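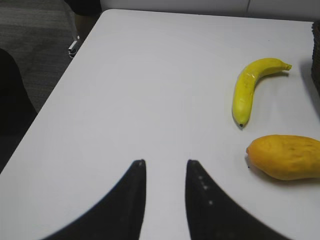 3.2 Reinigbarkeit und Blendung heller Arbeitsflächen

Abb. 4: Weiße Tischfläche, Blick von schräg oben.

Erhoben wurde in 2 Großraumbüros (Kultberg, Cillon), jeweils vor und nach Umstellung auf helle Tische. Rücklauf 386 Fragebögen, davon 271 vollständig und in die Auswertung übernommen. Rest: Abbruch meist beim Block Beleuchtung – der war schlicht zu lang. Blendung wurde in Kultberg öfter genannt als in Cillon, vor allem an Fensterplätzen und am frühen Nachmittag.

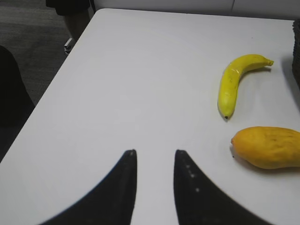 In Cillon dagegen kaum Klagen, dort allerdings Jalousien schon seit Mai in Betrieb. Vergleichbarkeit also eingeschränkt. Der Fragebogen folgt Chaturvedi, gekürzt um 3 Items zur Raumakustik. Offene Antworten wurden doppelt kodiert, Abweichungen mit Renu Chaturvedi besprochen und bereinigt.

Zur Reinigung: Schlieren und Fingerabdrücke wurden an beiden Standorten genant, Kratzer selten. Ob das am Material liegt oder am Putzplan, lässt sich mit den vorliegenden Daten nicht trennen – dazu Abschnitt 4.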